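4.2 The glass under the spout

Of the 213 households and workplaces in the Clusbridge survey, 22 kept a beverage dispenser with a drip tray on a table or counter that was also used for something else. We had not planned to write about these. The questionnaire, drafted in June, had a single line for "drinks equipment," and most respondents filled it in with one word and moved on to their complaints about the dishwasher. The free comments changed our minds. People who said nothing at all about their stoves wrote half a page about the tray.

The complaint takes several forms but has one source. A dispenser of this kind asks for a glass to be left under it. Once a glass has been left, it acquires a kind of tenancy. Respondents in the Alturia group called it "the machine's glass," and one of them reported drinking from a mug for an entire summer out of respect for it. In the Umine group the glass was washed on a schedule that every member of the household could recite and none could be shown to follow.

We coded each glass entry by who was said to be responsible for it. The most common answer was "whoever used it last," a person we were unable to locate in any of the sites. The second most common was the respondent's own name, usually underlined. Sites with 2 dispensers side by side did no better than the others. A second tray seems to give the glasses somewhere to spread to, and the comments from these sites were longer and noticeably less polite.

The trays themselves deserve a word. A slotted grate is meant to keep drips out of sight, and it does this so well that the pan beneath it drops out of the cleaning routine altogether. Of the 676 cleaning tasks listed by respondents, wiping the outside of the machine appears early and often. Lifting the grate appears mainly in sentences beginning "I keep meaning to." The shine of the metal may be partly to blame – a polished surface looks finished with, and people who see their table reflected in it tend to go and clean something duller.

Figure 3 shows an arrangement of the kind we mean, with the spout, glass and grate in line and a neighboring tray close enough to share its troubles. The glass is mostly empty, with a faint pale residue near its base. In our coding scheme this counts as "in use," a category we now regard as generous.

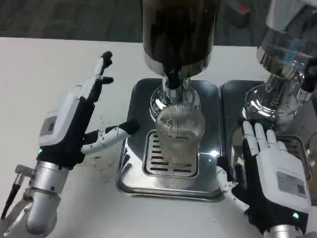
Figure 3. Ribbed glass on the slotted grate of a drip tray, below the dispensing spout; second tray at right.

The Ishida checklist, which we used for the kitchen items in Section 3, has no entry for a glass in this condition. It offers "clean," "dirty" and "put away." We added "waiting" and recoded the affected entries by hand. Agreement between the two coders was good on every item except residue, where one of us turned out to have much higher standards than the other, and the matter was settled in favor of the lower ones.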